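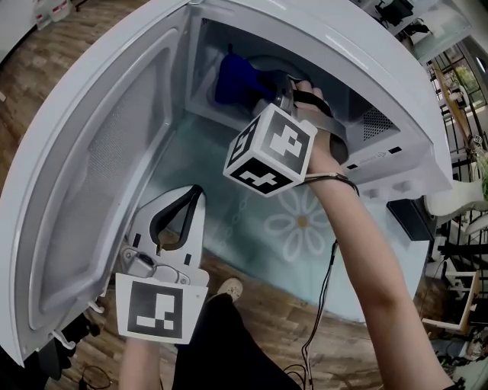 Reading the Widows of Malton

August 16, 2019

Renu Gautam spent most of four winters reading the court rolls of Malton, a market town whose records survive in good order from the late medieval period. She was looking for women who held land in their own names. She found almost 300 of them.

"I expected a few dozen," she said. "The older catalog lists the men and then says 'and others.' A lot of the others were widows."

Gautam teaches medieval history and came to the subject through grain prices. The rolls record who paid fines, who rented a stall and who took over a holding after a death. Widows turn up in all of these entries, often for years at a stretch. Some remarried and drop out of the record under their old names, and those were the hardest to follow.

"You lose a woman for ten years and then she is back, suing over a ditch," Gautam said. "You know her by the ditch. The name has changed twice."

The full index runs to 1007 entries, one for each appearance of a woman in court. Brewing fines make up the largest group. Gautam does not read them as punishment. In her view the fine worked as a license fee, and the same women paid it every season without complaint.

Bríd Corrigan, who checked the Latin, disagrees on that point. She thinks at least 20 of the entries show the court trying to stop a particular brewer.

"The wording is different in those," Corrigan said. "The clerk was annoyed. Renu says I am reading too much into it, and we left both opinions in the notes."

They agree on inheritance. A widow in Malton could usually keep her husband's holding for life, and the court rarely pressed her to give it up. Daughters did less well. Where there was a brother, he took the land, and the daughter received a sum of money or some household goods.

Gautam is careful about how far any of this can be carried. The rolls cover people with something to rent or argue over. Servants and laborers appear mostly as witnesses, and many of the women among them are entered without a surname.

She goes back in April to start on the church court books, which deal with marriage and slander. Corrigan will check the Latin again.

"Those clerks had worse handwriting," Corrigan said. "I have seen 2 pages so far, and it took me a week."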